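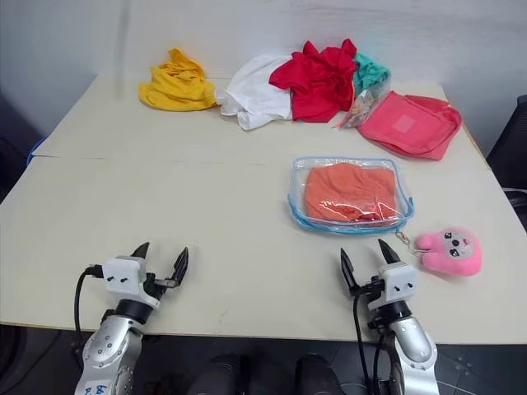

De que é feito um pano?

Pega na manga da tua camisola e olha para ela de muito perto. Se tiveres uma lupa, melhor ainda. De longe a manga parece uma coisa só, lisa, como uma folha de papel. De perto aparecem os fios, e entre os fios há buraquinhos por onde passa o ar. Um pano é, portanto, uma coisa cheia de buracos, e mesmo assim aquece e cobre.

Neste texto vamos desmanchar um pano com a imaginação, do maior para o mais pequeno, e depois voltamos a montá-lo. No fim há uma experiência para fazer na cozinha, com a ajuda de um adulto.

Primeiro o fio, e antes do fio a fibra

Se puxares um fio da ponta de um pano velho e o desenrolares entre os dedos, ele desfaz-se em pelos muito finos. Esses pelos chamam-se fibras. Sozinha, uma fibra de algodão é fraca e curta. Um bebé podia parti-la. Mas quando muitas fibras são torcidas juntas, elas apertam-se umas contra as outras e já não escorregam. É o mesmo que acontece com uma corda. Quanto mais puxas, mais as fibras se apertam.

Este trabalho de torcer chama-se fiar. Durante milhares de anos as pessoas fiaram à mão, com um pauzinho chamado fuso, que roda como um pião. Era um trabalho lento, e para fazer o fio de uma só camisa eram precisos muitos dias. Por isso a roupa era cara e passava dos irmãos grandes para os irmãos pequenos, até ficar tão gasta que só servia para trapos. Depois, os trapos de linho e de algodão iam para as fábricas de papel. Muitos livros antigos foram escritos em páginas que já tinham sido camisas!

De onde vêm as fibras?

Algumas vêm das plantas. O algodão cresce dentro de uma cápsula, que é o fruto da planta. Quando a cápsula amadurece, abre-se e mostra uma bola branca e fofa. Lá dentro estão as sementes, agarradas às fibras. O linho é diferente, porque as suas fibras estão escondidas no caule. É preciso deixar o caule amolecer com a humidade, depois batê-lo e penteá-lo até sobrar só a parte boa. A flor do linho costuma ser azul e dura muito pouco tempo aberta.

Outras fibras vêm dos animais. A lã é o pelo da ovelha, cortado quando começa o calor. A tosquia bem feita não magoa a ovelha, como não te magoa cortar o cabelo, embora ela não goste muito de ficar quieta. A seda vem de uma lagarta, o bicho-da-seda, que come folhas de amoreira e faz um casulo à volta de si própria. O casulo é feito de um único fio, muito comprido e muito fino.

E há as fibras feitas nas fábricas, como o poliéster e o nylon. O poliéster começa em geral no petróleo, e também se pode fazer com garrafas de plástico usadas. O plástico derrete-se e passa por uma chapa com furos pequeníssimos, parecida com a cabeça de um chuveiro. De cada furo sai um fio, que arrefece e endurece.

Vai agora buscar uma peça de roupa e procura a etiqueta de dentro. Lá está escrito de que fibras ela é feita. Muitas vezes são duas misturadas.

Tecer e tricotar são duas coisas

Com o fio pronto, há duas maneiras principais de fazer pano.

A primeira é tecer. No tear há muitos fios esticados, todos na mesma direção. Esse conjunto chama-se teia, ou urdidura. Depois, outro fio atravessa de um lado para o outro, uma vez por cima, uma vez por baixo. Esse é a trama. Na volta faz o contrário, onde passou por cima passa por baixo. Se já fizeste um cesto com tiras de papel na escola, já sabes tecer.

Num museu pequeno em Valtatell há um tear de madeira com 500 fios na teia. Quando alguém se engana e troca um único fio, o erro aparece como um risco do princípio ao fim do pano. Os tecelões de lá dizem que preparar o tear custa mais do que tecer, e quem já tentou acredita logo.

A segunda maneira é tricotar. Aqui o fio faz laçadas, e cada laçada passa por dentro de outra. O pano chama-se malha e estica muito, porque as laçadas mudam de forma quando as puxas. As meias e as camisolas de inverno são de malha. As t-shirts também, mas com laçadas tão pequenas que é difícil vê-las. As calças de ganga e os lençóis de cama, em geral, são tecidos.

Queres descobrir qual é qual? Puxa com cuidado para os lados. Se estica bastante e volta ao lugar, é provável que seja malha. Há também tecidos que levam um fio elástico, e esses podem enganar-te.

Como se dá cor a um pano

O algodão e o linho, quando saem da planta, não são brancos como neve. São da cor do creme, ou até cinzentos. Para ficarem brancos é preciso branqueá-los. Antigamente estendia-se o pano molhado na erva, ao sol, e repetia-se isto durante semanas. Perto do rio Gerkance ainda há um campo comprido que se chama Prado dos Lençóis, e agora jogam lá à bola.

As outras cores vinham da natureza. O vermelho podia sair da raiz de uma planta que se chama ruiva. O amarelo saía do lírio-dos-tintureiros, que apesar do nome não é um lírio, e também de cascas de cebola. O azul vinha das folhas do índigo ou do pastel, que não é o pastel de comer! É uma planta de flores amarelas, e das suas folhas sai uma tinta azul. As plantas têm destas surpresas.

Para a cor não fugir com a primeira lavagem, o tintureiro punha o pano de molho com um mineral, muitas vezes o alúmen. O alúmen agarra-se à fibra de um lado e à cor do outro, como uma pessoa que dá as duas mãos. A isto chama-se mordente, uma palavra que vem de morder.

Hoje a maior parte das tintas é feita em laboratórios. São mais baratas, e é mais fácil fazer mil camisas da mesma cor. Mesmo assim, uma camisola vermelha nova pode largar um pouco de tinta na água. Se houver uma meia branca na mesma máquina, ela sai cor-de-rosa. Por isso separamos as cores.

Porque é que o pano fica amarrotado?

Deixa um pano cair no chão e vê o que acontece. Ele nunca cai duas vezes da mesma maneira. Faz montinhos, bicos, ondas e vales. Uma folha de papel também dobra, mas o pano pode dobrar para vários lados ao mesmo tempo, porque os seus fios se mexem um pouco uns sobre os outros.

Algumas dobras vão-se embora quando sacodes o pano. Outras ficam. São os vincos, e a culpa está dentro das fibras. O algodão é feito de cadeias compridas de moléculas, que se seguram umas às outras com ligações fracas. Quando a fibra apanha água ou calor, essas ligações soltam-se e as cadeias podem mudar de lugar. Quando seca, as ligações voltam a formar-se, mas no lugar novo. Se o pano estava dobrado enquanto secava, a dobra fica guardada.

O ferro de engomar usa a mesma ideia ao contrário. O calor e o vapor soltam as ligações, o peso do ferro estica o pano, e ele arrefece já liso.

A lã amarrota menos, porque a sua fibra é encaracolada como uma mola. O poliéster também quase não amarrota, porque bebe muito pouca água. O linho é o campeão dos vincos. Basta sentares-te uma vez.

Experiência: o pano que se lembra

Precisas de:
2 panos pequenos de algodão, velhos e limpos
um elástico de borracha
uma tigela com água
uma régua

1. Molha os panos na tigela e espreme bem.
2. Estende o primeiro numa superfície lisa e alisa-o com as mãos.
3. Dobra o segundo em harmónio, com dobras de 5 centímetros. Usa a régua. Aperta-o no meio com o elástico.
4. Deixa os dois no mesmo sítio até secarem completamente. O dobrado demora mais, tem paciência.
5. Tira o elástico e abre o pano.

Compara os dois. No segundo pano devem ficar marcadas as dobras e também a cintura onde estava o elástico. Agora pede a um adulto para passar metade dele com o ferro e deixar a outra metade como está. Desenha o resultado num caderno e escreve ao lado o que tu pensavas que ia acontecer.

Se quiseres continuar, repete com um pano de poliéster. Não te digo o resultado.

Perguntas que nos mandaram

Porque é que a minha camisola de lã encolheu?
A fibra da lã tem escamas na superfície, como uma pinha muito pequenina. Com água quente e muito movimento, as escamas prendem-se umas nas outras e já não se soltam. A lã fica mais apertada e mais grossa. Uma lavagem a 60 graus, que muitas toalhas aguentam bem, pode transformar a tua camisola numa camisola para o urso de peluche.

Porque é que um pano molhado fica mais escuro?
A água enche os espaços entre as fibras. Com os espaços cheios, a luz entra mais fundo no pano e volta menos luz para os teus olhos. Quando seca, a cor clara regressa.

O que é aquele cotão no bolso?
São fibras curtas que se soltaram da roupa e se enrolaram umas nas outras. Às vezes levam também migalhas.

Palavras novas

Fiar: torcer fibras para fazer um fio.
Urdidura: os fios esticados no tear.
Trama: o fio que atravessa a urdidura.
Mordente: substância que ajuda a cor a ficar no pano.
Vinco: dobra marcada que não sai quando se sacode.

Artigos relacionados

Como nasce um botão: visita à Retrosaria Sánchez
Porque é que o sabão faz espuma?
O bicho-da-seda, da folha ao casulo
Os tapetes às riscas de Zalau
Faz tu mesmo: um tear com uma caixa de sapatos
Nós que não se desatam (e dois que se desatam)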